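Trado opens pickup service to small offices, robot by the month

By Catinca Dobre
29 November 2020
14 comments | 100 shares

Trado, the rental outfit that up to now has mostly leased floor scrubbers, is putting a two-armed tidying robot on its price list. Monthly contract, no purchase. The job is narrow: litter off the floor in waiting rooms, break rooms, small offices. Cans, bottles, that kind of thing.

The service is called Stisix. Sign-ups are open now, first installs in February.
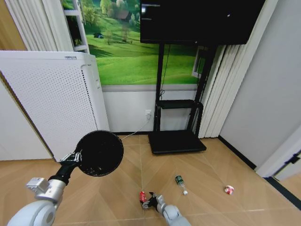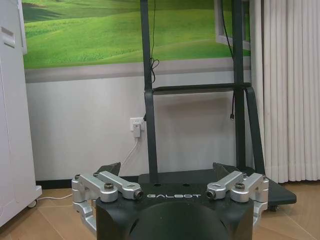 Stisix on a litter job, with a can at the right gripper in the first view; the second is the view from the wrist, toward the TV stand.

Price first, as that's what most readers wrote in about. Trado wants 1,693 a month for one robot, one site, one floor. That covers delivery, the setup visit, spare finger pads and a phone line during business hours. It does not cover stairs. A building with two floors needs two contracts or somebody willing to move the thing, and Trado would rather you didn't move it yourself. There is a 300 setup fee on top, waived for anyone who signs before the first installs go out.

Minimum term is three months. After that it rolls over month to month with 14 days notice either way.

Virgil Ardeleanu runs the Stisix side at Trado and took our call on Friday between two site visits. He was quick to say what it won't do. It won't mop. It won't vacuum carpet. It won't take out the trash bag when the bag is full, you still do that part.

"People hear robot and they think it does the whole room," he said. "We are selling you one chore. Stuff that is on the floor goes in the bin. If you want your desks wiped, call a cleaning company, I'll give you a number."

How it works, short version. A technician walks the robot through the space on the setup day and marks where it may go and where it may not. You pick the hours. In those hours it goes over the floor, looks for items from a list, and picks them up one at a time. The list at launch has drink cans (whole or crushed), plastic bottles, paper cups, balled up paper and snack wrappers. Customers can ask for other items to be added. Trado says to allow a couple of weeks for each one.

Small debris gets handled with a pan. Anything not on the list it leaves alone and puts in a report that lands in your email at the end of the shift. Ardeleanu was firm on this point. Keys, phones, earbuds, toys, a kid's shoe: all left alone, all in the report.

"I don't want the call where we threw out a hearing aid," he said.

The robot also stops when a person comes close, and stays stopped till they step away. That is going to be a problem in some places. A waiting room at ten in the morning has people in it pretty much wall to wall, and a machine that waits for a clear floor will do a lot of waiting. Trado's advice is to run it at lunch and after closing. Fine for a dentist. Less fine for a bus station, and Ardeleanu says they have turned down two bus stations already.

Furniture is the other thing to ask about before you sign. The setup visit includes a check for loose cords, low shelves, stands with feet that stick out, door frames, all the places where a bottle rolls and then sits for a month. Appliances on casters should be parked in the same spot every day or close to it. If you rearrange the room you are supposed to call and have it walked again. One re-walk per quarter is in the price. Extra ones are billed at 100 each, and that could add up fast in a place that moves its chairs around for every meeting.

Crushed cans are harder than whole ones, Ardeleanu said, and a can right up against a wall or in a corner is harder again. He would not give a success rate. We asked twice. He said numbers would go out once the first customers have had it a while, and that anybody quoting a rate before then is quoting their own showroom. Fair enough, but a buyer putting down this kind of money every month might want something firmer in the contract. Right now the contract has a repair clause (technician on site by the next business day) and nothing on how much litter gets picked up.

On privacy. The robot has cameras, has to. Trado says pictures used for finding items stay on the machine and get wiped overnight unless the customer opts in to sharing them for training. Opt in and the monthly bill drops a little; the company hasn't settled on how much. Clinics can't opt in at all, which was Trado's own decision according to Ardeleanu. The end of shift report has pictures in it too, but only of the item and the floor next to it. Customers who dont want those can have a text only report.

Who it competes with: mainly Cordero, which offers a night cleaning crew and a floor machine as a bundle, and which said in an email that it has no plans for a robot with arms. "Our customers want a clean building in the morning and they don't ask what did it," the email said. Cordero's bundle does a lot more per visit. It also comes once a night. Stisix can go all afternoon if the room is quiet enough.

There's also Kamham, which has been showing a one-armed cart at trade fairs but hasn't given a price or a date. A message left with its sales office on Thursday was not returned by the time this went up.

So who is this for. Going by the sign-up form, places with a hard floor, one level, a steady trickle of mess and no day porter. The form asks about floor type right at the top. Tile and wood are OK, short carpet is "ask us", deep carpet is a no. It asks for the width of your narrowest doorway, whether doors stay open in the hours you want, and where it can charge. You need a free wall outlet within reach of where the robot will park, and that outlet can't be shared with something like a heater. Pets on site, also a no for the time being. An office dog counts.

Insurance: Trado carries liability for damage done by the robot. Customer carries theft. Read that page of the contract, the print is small and it took us two goes to find the theft part.

Training for staff is an hour on the day of setup. Mostly it is where the stop button is, how to read the report, how to pause a shift from your phone. A second hour can be booked later in the first month, no charge, and Ardeleanu said he wishes more people would take it. The usual trouble in early trials was staff picking up the litter before the robot got to it, then calling to say it wasn't doing anything.

Installs go by region, city sites first. Trado wouldn't say how many robots it has ready to go out. The waiting list works on a first come basis and there's no deposit to get on it, you pay the first month when the technician shows up. If the walk-through shows the room isn't suitable you owe nothing, setup fee included.

A school version was on an early price sheet we saw and is gone from the current one. Ardeleanu said schools are "later" and left it at that.

Sign-ups are through the Trado site or by phone. We have asked for a month's trial in our own break room and will report back if they say yes.

Correction: an earlyer version of this item said the minimum term was six months. It is three.

14 comments | 100 shares

Contact the newsroom | Copyright 2020, all rights reserved | Back to top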